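¿Qué tiene dentro un grano de arroz?

Explicado rápido y para peques curiosos. Por Visitación Olmedo
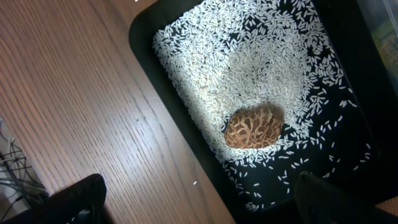 De dónde sale

El arroz es una semilla. Ya está, eso es lo primero. La semilla de una planta que es prima del trigo y de la hierba del parque. Se siembra, le sale un tallo verde, luego una espiga, y la espiga se dobla de tanto peso.

Casi siempre crece con los pies en el agua. El campo se inunda y se llama arrozal. A la planta no le molesta, tiene como unos tubitos por dentro que bajan el aire hasta las raíces. Muchas malas hierbas no tienen tubitos, así que se ahogan. Buen truco.

Las capas

Un grano recién recogido no es blanco. Va vestido:

- La cáscara. Dura, rasposa, no se come.
- El salvado. Finito, marrón. Si se queda puesto, arroz integral.
- El germen. Pequeñísimo, en una punta. De ahí saldría la planta nueva.
- Lo blanco. Casi todo almidón, la despensa del germen.

El arroz blanco es el que ha perdido todo menos la última. Por eso tarda menos en cocerse. Y por eso, si lo plantas en una maceta, nada, no brota. Mi sobrina lo intentó todo febrero con un vaso y un algodon. Nada.

Largo, medio, redondo

Los granos finos y alargados suelen quedar sueltos al cocerlos. Los redondos sueltan más almidón y salen cremosos o pegajosos, van bien para arroz con leche. ¿Por qué? Hay dos tipos de almidón, uno pega más que el otro, y cada arroz lleva su mezcla.

Crudo está durísimo. No lo muerdas!! Los dientes no son un molino.

¿Y por qué se escapa?

Los granos crudos son duros y lisos y resbalan unos sobre otros. Echas un puñado en una bandeja y se hace un montón en un sitio y calvas en otro. Y siempre hay alguno que acaba en la mesa. Como el de la foto, ahí solito en la madera.

Un montón de arroz es raro: se vierte como el agua, pero se queda en montaña como una piedra. Los científicos llaman a eso material granular. La arena también lo es. Y el azúcar, y las lentejas.

Pruébalo (con una persona mayor cerca)

Hace falta una bandeja con borde, mejor oscura, se ven mucho mejor los granos. Arroz crudo, unos 200 gramos. Y algo redondeado y con bultos: una nuez con cáscara, una piedra del parque bien lavada, lo que haya.

1. Echa el arroz desde poca altura. Mira la montaña.
2. Aplástala con la mano. Haz un surco con el dedo. ¿Se queda o se cierra?
3. Pon tu cosa encima. ¿Se hunde?
4. Ahora entiérrala del todo y agita la bandeja, de lado a lado, cortito.

Muchas veces lo grande vuelve a subir. Al agitar, los granos se van colando por los huecos de abajo y empujan. Se llama efecto nuez del Brasil, porque en los paquetes de frutos secos mezclados las nueces gordas acaban arriba. No sale siempre, depende de cómo agites. En el taller de Arroyo lo hicimos con 8 niños y a dos no les salió ni a la tercera.

Al acabar, el arroz a un bote con tapa y la etiqueta "para jugar". Ese ya no se come. Los del suelo se barren en seguida, pisarlos es como pisar canicas enanas. Y si hay hermanos bebés en casa, este juego encima de la mesa y ellos lejos, que todo va a la boca.

Palabras para apuntar

Arrozal: campo inundado donde crece el arroz.
Almidón: lo que guarda la semilla para tener enrgía.
Granular: hecho de muchos trocitos sueltos.

Próxima semana, las lentejas, que también tienen lo suyo.

759 compartidos · 521 me gusta · 8 comentarios

También te puede interesar
¿Por qué flota el hielo?
El pan y sus agujeros
Zerik y la sal que desapareció (cuento)
Cómo se arruga una pasa

© Dinik, ciencia de andar por casa · Contacto · Volver arriba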